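Section 3: Removing the processor and checking the interior

Read this section in full before starting. The work is to be carried out by staff authorised by the Suvent workshop office.

1. Shut down the computer and disconnect the mains lead.
2. Lay the tower on its side and take off the side panel.
3. Lift the retention lever fully before removing the processor. Place the processor in its tray.

CAUTION: Do not touch the gold contacts inside the socket.
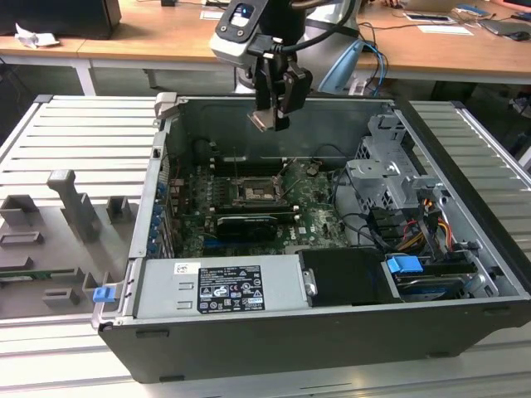 Figure 2. Tower on its side, panel removed, socket empty and lever raised.

4. Check that each memory module is level in its slot.
5. Enter the asset number on the Rees record sheet and sign it.

NOTE: Queries about missing trays should be addressed to Ginette Carré, Stores.

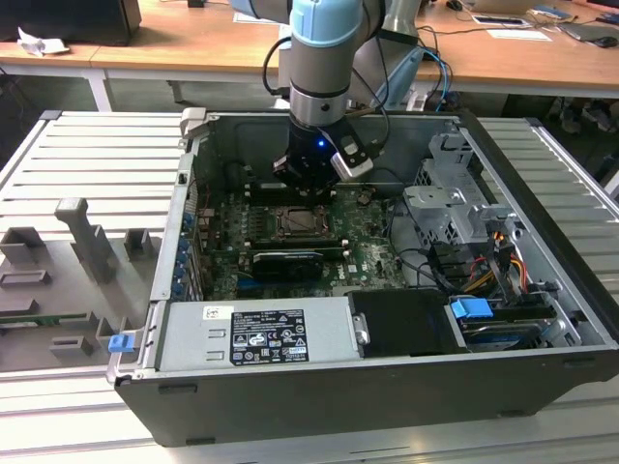

Cables must be kept clear of the drive bays before the side panel is refitted. Trapped insulation is to be reported and the lead replaced. The coloured power cables run down the side of the metal drive cage, and should be left on that line. The blue handle marks the hard drive bay; it must not be used to lift or turn the case.

6. Refit the side panel only when the record sheet has been countersigned by Alun Hopkin or his deputy.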